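かごと布の手入れメモ(年末そうじ版)

19/12/2019 更新

時間ないので箇条書きっぽくいきます。去年の記事に書き足し。前に書いたのと重なるとこ、ごめんなさい。

■ かごのほこり

まず外に持って出る。逆さにして底をぽんぽん。室内でやると床そうじが二度手間。
そのあと乾いた刷毛。ペンキ用の安いやつ、幅の広いほう。編み目の向きに沿って。横にこすると毛羽立ちます。
歯ブラシは縁の巻いてあるところだけ。全体にやると日が暮れる。
掃除機で吸うなら弱で、ブラシのノズルつけて。強にしたら編み材が一本浮いてきて、戻すのに苦労した。木工用ボンドをつまようじで。洗濯ばさみで一晩。

■ べたつき

台所に置いてたかごはこれ。油とほこりが混ざったやつ。
ぬるま湯1リットルに台所用の中性洗剤を小さじ1弱。布をひたして、かたーく絞る。ほんとにかたく。拭いたらすぐ水拭き、すぐ乾拭き。
丸洗いはわたしはしません。する人もいるけど、ニス塗ってあるのと無いのとで話がちがうし、乾かすのが面倒。
重曹は色が変わることがあるので白っぽいかごは注意。うちのは一か所だけ茶色くなった。裏に向けて使ってます。

■ 乾かす

陰干し。直射日光はぱりぱりになる。
浮かせて干すのが大事で、割りばし2本を下にわたすだけでいい。床にべた置きだと底だけいつまでも湿っぽい。
冬は丸一日。雨の日はもっと。急いでドライヤー当てるなら冷風で。

■ カビ

白いふわふわくらいなら、外で刷毛→消毒用エタノールを布につけて拭く→干す。火の近くではやらない、換気もする。ニス塗りのかごは白く曇るので、目立たないとこで試してから。
黒い点々になってたら染みは抜けないです。あきらめて植木鉢カバーに。
漂白剤はやめたほうがいい。編み材が弱って、持ち手からちぎれました。

■ ささくれ

引っぱらない!はさみで根元から。そのあと目の細かい紙やすりでひとなで。
セーターとかストールを入れるかごは内側に布を一枚。これだけでだいぶ違う。

■ 白い布をかけるとき

テーブルに白い布、結局これが一番つかいまわせます。かごも映えるし、汚れたら洗えばいいだけだし。

垂れるぶんは片側20センチ。これより長いと椅子にひっかかる。短いとなんかケチくさい。
うちのテーブルは長いほうが100センチなので、布は140センチで裁って、縫い代を足す。最初これを足し忘れて、つんつるてんになった。
新しい綿は裁つまえに水通し。縮みます。
アイロンは半乾きのうちに裏から。完全に乾かしてから霧吹きするより早い。
たたみじわが気になる人は、たたまずにラップの芯に巻いて保管。芯2つをテープでつなぐと長い布もいける。

■ 白い布のしみ

コーヒー、お茶…すぐなら水でつまみ洗い。時間たってたら酸素系漂白剤を溶いたお湯に。わたしは38度のお湯。給湯器の設定がそうなってるだけですけど。30分つけて、あとは普通に洗濯。
赤ワイン…塩をふるのは気休め。乾いた布で押さえて水分をとってから、上とおなじ。
ろうそく…冷やして固めて、スプーンの背ではがす。残りは紙をあててアイロン。紙はどんどん替える。
口紅、クレヨン…台所洗剤を原液で少し。裏にタオルを当てて、たたく。こすると広がる。
カレー…洗ってから日に干すと、薄くなってくれることが多いです。一回で消えなくても、もう一回。

■ こまごました物はかごへ

赤や緑のちいさい物が出しっぱなしでも、横に浅いかごがひとつあれば片付く。ふたは無し。ふたがあると入れなくなる。
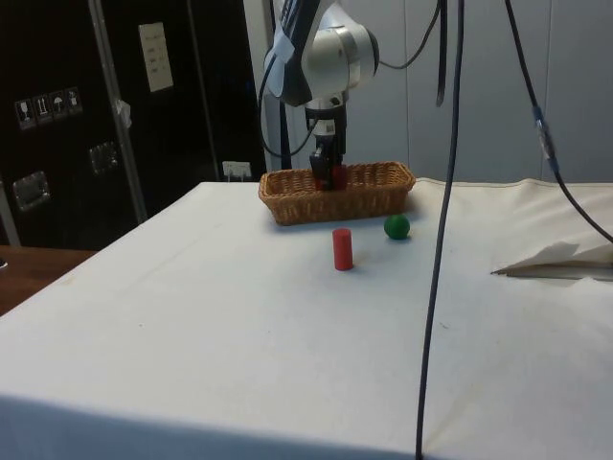
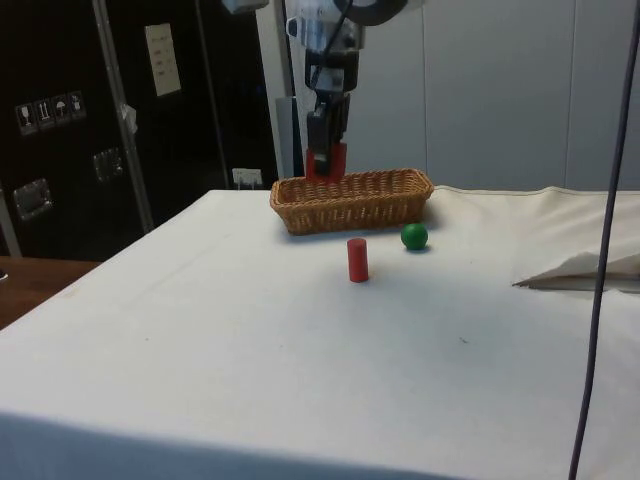
編んだかごと白い布の組み合わせ。

ヨヴォンヌ・ホワイトリーさんからコメントをいただいて、かごの底に新聞紙を敷くのは湿気とりにいいけれど、インクが編み目にうつるので間に白い紙をはさんだほうがいい、とのこと。新聞紙は月に一度は取り替えて、梅雨どきは二週間で替えているそうです。古いかごほどインクを吸いやすい気がする、とも。

なるほど。うちは新聞をじか敷きでした…。さっそく包装紙の裏の白いほうを上にして敷いてみた。いまのとこ問題なし。

あと、別の方からの質問で、かごが歪んだときはどうするか。
霧吹きで全体をしめらせる→手でそっと形をもどす→中に本か箱をつめる→そのまま乾かす。二、三日。角だけつぶれてるなら角だけしめらせればいい。乾くまで出さない。わたしは途中で本を読みたくなって抜いて、やり直しになりました。

■ しまうとき

重ねるなら間に布か紙。じかに重ねると縁どうしが噛んで抜けなくなる。無理に抜くと縁が割れるので、ねじらず、少しずつゆすって。
ビニール袋に入れっぱなしはカビのもと。古い枕カバーがちょうどいい大きさ。
押入れの下段より上段。すのこがあるなら下段でもまあ可。
防虫剤は直接かごに触れないように、紙でつつむ。
2月の晴れた日に一回出して風をとおす。空気が乾燥してるので半日でじゅうぶん。これやるようになってから、夏のカビがへりました。

■ 買い足すもの(自分用)

刷毛
消毒用エタノール
紙やすり 細かいの
酸素系漂白剤、つめかえ
つまようじ

持ち手の巻き直しは、次にかきます。ひもがまだ届いてないのてで。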